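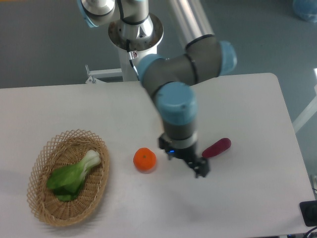 Mushi: teaching a shop arm to put the groceries away
Student project report, Clernodholm shared workshop
15/08/2023

I started this in April thinking it would take me two weeks. Ha! Mushi (that's the arm, named by the first person who saw it twitch) is meant to pick vegetables and fruit off a table and drop them in a basket, one at a time, without squashing anything. Sounds easy until you try a mandarin.

What I was going for

My proposal said the arm should sort a small pile of groceries with no help from me after I hit start. I picked produce because it's cheap, it's all different shapes, and I can eat the leftovers. The stuff on the table is whatever the Fullau market had that morning, so I've had bok choy, a mandarin, long dark-red things and one very sad cucumber.

How it works

The arm has six joints and a plain two-finger gripper in black. I wrote the pick routine myself: it comes in over the item pointing straight down, stops just above the table, closes, lifts, and swings left to the basket. The basket is wicker with an open weave around the rim, and I wish I'd thought harder about that, because a gripper finger poked into one of the gaps and dragged the whole thing across the table. I raised the drop height after that and it's been fine.

The white tabletop was a lucky choice. Everything colorful shows up great against it. The shadows were a pain though! My first version kept deciding the gripper's own shadow was a vegetable and going after it, so I spent 5 evenings messing with thresholds.

Results

I logged 168 tries. Mandarins were the worst by far: if the fingers close even a little off center, the thing just rolls away. Bok choy went much better than I expected as long as I grabbed the stem end (grab the leaves and they fold up and slide out). Long, heavy items were fine when they lay crosswise to the fingers and hopeless when they didn't, so I added a wrist turn in version 7 of the code.

Still to do

Softer finger pads are on order from Clondcombe. I also want to tidy the cables at the corner of the table before I show this to the class, and write a proper start-up checklist for whoever uses the arm next. My code and the log sheets are in the project folder at the workshop.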